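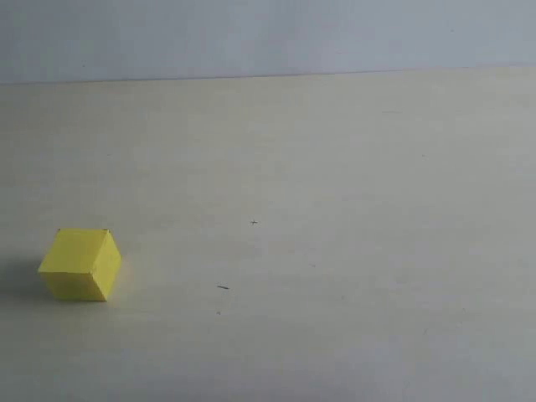 January 2020

Budget form is still open on the other screen. I've been told to put a number in the box by the end of the month and I've put one in and taken it out again twice today.

The Kerport quote came back at 3194 for the small arm, which sounded friendly until I got to the second page. The gripper is extra. The mounting plate is extra. The cable that goes from the controller to the arm is listed under "accessories," as though some people buy it without. I wrote back asking for one price for a thing that will pick up an object and put it down again, and got a brochure.

Mukstead are the other way around. One price, everything in it, and nobody there can tell me what happens when a part wears out. I asked how long a set of finger pads lasts. "It depends on use." I said my use would be picking up a cube. They said in that case it should be fine. I would like "should be fine" printed on the invoice.

My ceiling is 3000 and it has been 3000 since the fall. Every seller I talk to hears that figure and comes back just over it. I ought to have said less.

Spent the afternoon on the task list instead, which I trust more than the brochures. I want the test to be dull. One yellow cube, pale table, pick it up, set it down, do it 100 times and write down every miss. If the arm can't manage that I don't want to hear about folding towels. The Botosska video has an arm folding a towel and I watched it four times before I noticed how often it cuts. There's a cut just before the corner gets pinched and another right after. I'd pay for the bit in between.

I keep coming back to the light. It comes from the right and the cube throws a soft gray shadow off to the left, darkest at the foot. To me that's a shadow. To a cheap vision package it may be more cube. Kerport say their software "handles typical indoor conditions." I asked for their definition of typical and am still waiting. The table has its specks too, a little cross-shaped one near the middle and a short dark dash farther down. I thought about wiping it all clean for the trials and decided against it. A system that gets upset by a speck is one I want to find out about before I've signed anything.

Then the Shahbazi rental idea, which I was ready to hate. Four weeks, a set fee, they take it back at the end. Read the terms over lunch. The fee comes off the purchase price if you buy, but only the list price, and only if you say so before the last week begins. So the decision has to be made after three weeks, one of which would go on getting the thing bolted down and talking to the computer. That leaves two weeks of real trials. Still, two weeks of my own misses written down in my own notebook would beat anything I have now.

What I don't have a line for on the form:

- my time setting it up, which the form treats as free
- spare pads
- a proper lamp, if the one I've got makes trouble
- shipping it back when it goes wrong – Kerport pay one way, Mukstead don't mention it

I put "misc." with a guess next to it and felt bad, then left it there.

There's the older question too, whether we need an arm at all. The sorting job it's meant for takes me under an hour a day by hand, and I don't mind it much. I've read the savings sheet that came with the Mukstead offer and it assumes the machine runs all day. We don't have a day's worth of parts. We don't have a morning's worth. Nobody upstairs has asked me this and I haven't raised it, partly because I want to see the thing work. I should be more careful about that, it's how the label printer got bought.

Evening: wrote to Shahbazi asking for the rental terms with the gripper included, and asked whether the clock starts when it ships or when it arrives. Wrote to Kerport asking for the cable at no charge. Didn't write to Mukstead.

Left the box on the form blank for tonight. Need to measure the cube again tomorrow, the gripper sheet gives its opening in millimeters and I'd only written mine down in inches.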